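How a Robot Learns to Put a Lid on a Pot

Telow Science Pages for Young Readers
Apr 13, 2026
Text by Aoi Hosoda

Putting a lid on a pot takes you a second or two. You pick up the lid by its knob, move it over the pot, and lower it. For a robot, the same job is a long chain of small problems. A research group at the Vistuvstead lab spent a winter on it, and this page explains their method and what they found.

What is the problem?

A robot arm has motors in its joints. A computer tells each motor how far to turn. If a pot is always in exactly the same place, this is easy: the computer can repeat the same turns every time. Kitchens are not like that. Pots get moved and handles get turned. The robot has to look at the table first and then work out where to go.

Looking is harder than it sounds. A camera gives the computer a grid of tiny colored dots called pixels. The computer must decide which dots belong to the pot and which belong to the table, the wall, or something else.

Why shiny things are difficult

Polished steel acts like a curved mirror. It does not have one color of its own. It shows the colors of whatever is near it, bent out of shape. If a program looks for the edge of a pot by looking for a change in color, it may find the edge of a reflection by mistake. Clear lids cause a similar problem, as the program may see what is behind the lid and miss the lid itself.

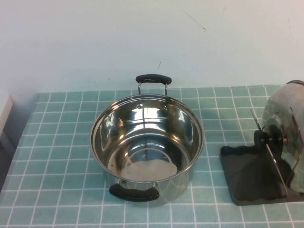 The pot with its lid standing in the holder. Lines from the tablecloth are reflected in the steel.

The holder is part of the method. A lid lying flat has its knob on top, but a lid standing on its edge has its knob sticking out sideways. The robot must grip the knob from the side, lift the lid clear of the holder, and then turn it flat before lowering it. The turning step is where the early programs failed most.

Learning from examples

The group did not write a rule for every movement. They used a method called imitation learning. "Imitation" means copying. A person steers the robot arm through the job while the computer records two things: what the camera sees, and how the arm moves. One complete try is called a demonstration.

Oluwaseun Nwankwo and Yuto Kamata recorded 289 demonstrations. Between tries they moved the pot a little or turned its handles to a new direction. A computer program then studied the recordings. Its task was to answer one question again and again: when the camera view is like this, what did the arm do next?

The program is called a model. At first its answers are close to random. Each time an answer is wrong, the numbers inside the model are changed slightly so that the next answer is closer. This is called training. The group named their model Fiore.

What did they find?

The group trained Fiore in 2 ways. The first version used recordings in which the pot always stood in one spot. The second used recordings in which the pot had been moved around. Both versions had the same number of demonstrations to study.

When the pot was in its usual spot, the two versions did almost equally well. When the pot was moved a hand's width to the side, the first version often lowered the lid onto bare tablecloth. It had learned where the pot used to be. The second version usually followed the pot to its new place.

Scientists call this generalization – using what you learned in one situation to deal with a new one. You do it when you learn to ride one bicycle and can then ride a different one.

What is still not solved?

Fiore was tested with one kind of lid. A lid with a different knob might need new demonstrations. Shahnaz Dewan, who leads the group, plans to repeat the test with 7 lids in December.

Words to know

Pixel: one tiny dot in a digital picture.
Demonstration: one recorded try at a job, steered by a person.
Model: a program whose numbers are set by training.
Generalization: using old learning in a new situation.

Try it yourself

Stand a plastic food container on a table and lay its lid nearby. Close one eye and put the lid on with one hand. Then ask a friend to move the container while both your eyes are shut, and try again without looking. Write down what your hand did first.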